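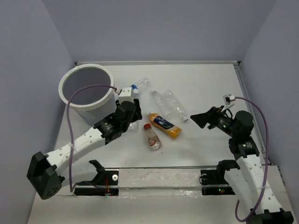 The bottle sorter in our shared workshop is now at the stage where we give it real trash. The job is simple to say: two arms must pick up empty bottles and put them in the bin. We work with mixed plastic, clear ones and one orange-yellow, because the clear bottles are much harder for the software to find on a white table. Mackenzie Pelletier has written the program and has recorded 735 practice runs until now. The cables to the wrist cameras are purple and a little too long, so I will shorten them in March.

The slowest part is the moment when a bottle lies between both grippers and each arm could take it. For the present, the arm with the shorter path goes first, and the other one must wait. I would like a better rule, and I am grateful for suggestions.

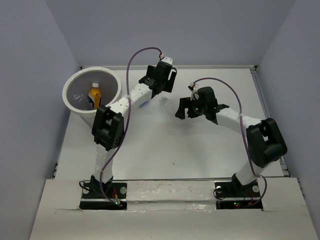 What we still need

Clean bottles with the cap on, in any color. Please leave them on the Warura shelf by the door. Also a spare servo, if you have one at home. The next open evening is for members and their guests.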